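Picking cell notebook - March, second entry
Topic: grasp candidates near the bin walls, planner timeouts, and the stale cloud bug
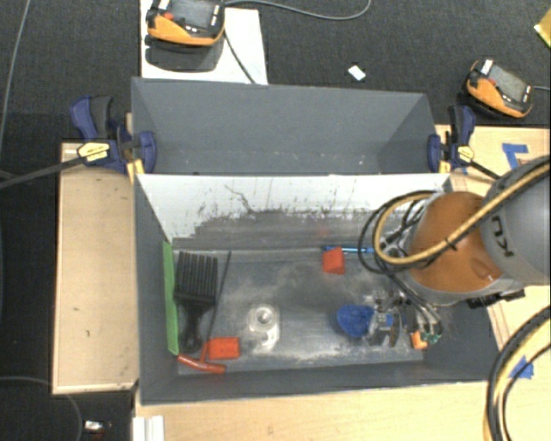 Started at 9:20 with the planner config from the last entry and no changes to the detector. The plan for the day was to find out why so many candidates close to the walls get thrown away before they ever reach the motion planner. Edileuza thinks our collision margin is too big. I thought it was the wall model. We were both partly right, see below.

Software state at start:
Zindon (grasp proposal), main branch, nothing local
Kunora (planning wrapper), my branch, with the extra logging
Calibration file unchanged, loaded and checked against the launch log

First thing was to replay the logs I already had instead of running the arm. Kunora writes one record per rejected candidate with the reason code. I pulled 227 rejected candidates and sorted them by reason. Most were "gripper body in collision with bin" and nearly all of those were against the long walls. Very few were against the divider. If the margin alone was at fault I would expect the divider to look the same as the walls, and it doesn't.

Looked at the collision model for the bin. The walls are boxes, and whoever wrote the file (me, going by the commit) made them thicker toward the inside. So the planner sees a front compartment that is narrower than the real one. The divider was added later by Edileuza and she measured from the inner faces. That explains the difference. Changed the walls to grow outward and left the divider alone.

Replayed the same set. The rejections dropped a lot, but what came back was a pile of candidates where the fingers fit and the hoses and fittings on the tool don't. The tool model is the bare gripper body. It has no fittings in it and no cable at all. I don't want to approve grasps on a model that leaves out the parts that stick out furthest, so I added two capsules to the tool for the fittings and hoses on the underside. They are crude, and they are too big on purpose. The main cable up the arm is still not modeled. For now I cap the wrist rotation so the planner can't pick a solution that winds it up.

Side effect of the cap: long thin objects lying along a wall are now harder. Zindon likes to close across the narrow side, and with the wall on one side and the cap on the wrist there is often only one pose left, and sometimes none. Brushes, pens and the T-handle tool are the obvious ones. Blocks are fine from almost any angle.

Timeouts. Planner budget has been 2000 ms per candidate. With the capsules in, the check is slower and we hit the limit more. I raised it once, saw cycle time get worse with no more solutions found, and put it back. The better fix is to stop asking for plans we know are bad. Wrote a quick prefilter that does the IK and the static collision check at the grasp pose and at the pre-grasp pose before anything is handed to the sampler. It runs before the ranking step. Still needs a test.

11:45, stale cloud bug. Edileuza saw the arm go down toward a spot where there was nothing, and stopped it. Went through the timestamps. The point cloud used for that cycle was the one from the cycle before. The capture node publishes on a latched topic, so a subscriber that comes up late gets the old message and treats it as new. Fix is to compare the stamp on the cloud to the trigger time and refuse anything older. Put that in Kunora for now; it belongs in the capture node, but I don't have that repo building on this machine.

Clear plastic. Depth is poor on it, as before. The cloud has a hole with a noisy edge and Zindon puts candidates on the edge as if it were a rim. I tried masking by color segmentation and filling the hole with a flat patch just above the floor height. Candidates look more sensible in the viewer. Not run on the arm, so I won't claim anything. The floor height itself comes from a plane fit, and it wanders a bit between cycles. I'd like to fix it from calibration and drop the fit.

After lunch, 3 short runs with the new wall model, the capsules and the stamp check on. Prefilter off. Speed override low. No planned contact with the walls reported by the checker in any of them. The stamp check refused a cloud once at startup, as it should, and the cycle retried by itself. Logs are on the shared drive under padby/wall_model.

Leftovers:
Turn on the prefilter and compare cycle time on the same replay set
Measure the hose bulge properly and shrink the capsules
Move the stamp check into the capture node (Edileuza has the repo)
Ask whether the Xavier board can take the segmentation, the desktop is busy when the planner runs
Commit the bin file with a comment saying which face the walls are measured from

Stopped at 4:30. Branch is pushed but not merged.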